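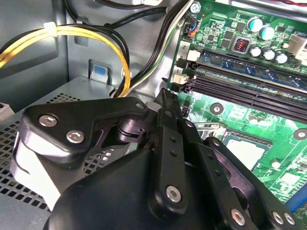
FLALTPORT – Taking apart an old desktop computer is easy for a person with a screwdriver and a free Sunday. For a robot it has been a mess of snagged cables and crushed clips. A research team at Hemell thinks it has found a better way, and the early numbers are exciting!

The method, named Drulero, lets the arm learn by touch as much as by sight. A small camera near the fingers picks the target, whether that's a memory module or a power lead, and then the robot gives the part a series of very light nudges before it commits to a grip. How the part pushes back tells the software if a latch is still closed or a wire is in the way.

Memory modules were the first big test. They sit in tight slots, held by clips at the ends, often with bundles of loose wiring close by. After training on 454 recorded removals, the robot was given 100 modules in computers it had never handled before. It got 94 out cleanly. An earlier version that worked from camera images alone managed 61.

Even better, the nudging adds only five seconds per part, and the team expects to trim that further. Most of the six misses came from clips that had gone stiff with age.

Next up are processors, which have a metal lever to lift first, and then the cable plugs. Hemell plans to share the training recordings in February, along with the code, so other labs can try Drulero on their own arms.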